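Losirico: Frequently Asked Questions

Last updated 20/06/2026

What is Losirico?

Losirico is a method for teaching a robot arm to handle clear lab glassware. It was developed at the Mapplebeck lab and covers two things: finding a glass object well enough to grasp it, and deciding when the estimate is too poor to try.

Why is glass a problem?

Most depth cameras send out light and measure what comes back. Glass lets most of that light through and bends the rest, so the depth map has holes where the beaker should be, or shows the surface behind it. A robot planning from that map will close its fingers in the wrong place. White plastic behind the glass makes it worse for color cameras too, as the outline nearly disappears.

How does the method work?

The fixed camera takes one color image before the arm enters the workspace. A network predicts the outline of each object and a rough depth along that outline. It also gives each point a confidence score. The planner looks for grasps that touch only high-confidence points, usually a rim or the side of a neck. If it can't find one, the arm moves its wrist camera to a second viewpoint and tries again. After 2 extra views it stops and reports the object as unresolved.

What did you train it on?

We recorded 1149 grasps by remote control, all on the same two counters. Of these, 221 were failed grasps that we kept in on purpose and labeled as failures. The confidence score is learned mostly from those.

What does the test layout look like?

The standard layout is called the bin test. Glassware and stands go into open-front parts bins against the back of a black counter, and a peg rack stands in front with at least one test tube in it. Items can overlap. In the layout below, a thin rod leans across the beaker on the left, and the flask on the right has to be found through the legs of a wire tripod. The small beaker in the middle bin is hard to make out even for a person.
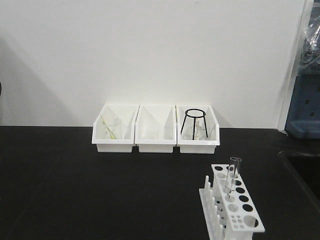

Callum Staniforth wrote to us that the middle bin is the only one he would trust as a test, and that the tripod should be scored separately. His reasoning was that a robot can fail on the flask because of the wire legs alone, without that telling you anything about how well it sees glass. He asked for a version of the numbers with the tripod left out.

Did you add those numbers?

Yes. The results table now has a column for runs without the tripod. Results are better in that column, as he expected, but the order of the methods we compared does not change. We have kept the tripod in the main score because real benches have stands on them.

How is a run scored?

Each method gets 100 runs. A run counts as a success if the requested object is lifted clear of its bin or rack and set down upright on the counter, with nothing else knocked over. Stirring rods are set down flat. Touching a neighboring object is allowed -- tipping it is not.

Does it work on full containers?

We have not tested that. Every container in the training set and in the bin test was empty. Liquid changes how the glass bends light, and we would expect the confidence scores to be off.

Do I need the same arm?

No. The network only needs a color image and the camera calibration. The planner needs a model of your gripper. We have run it with the Vondoner two-finger gripper and with an older one of our own. The older one did worse on test tubes because its finger pads are wide.

Can I change the background?

You can, but expect a drop. Light counters were the weakest case in our trials. If you plan to use one, collect some grasps on it and retrain the last stage.

Where can I get the code and data?

Both are on the Ploromstead project page, along with the layout sheets for the bin test. The wrist camera recordings are a separate download and are planned for December.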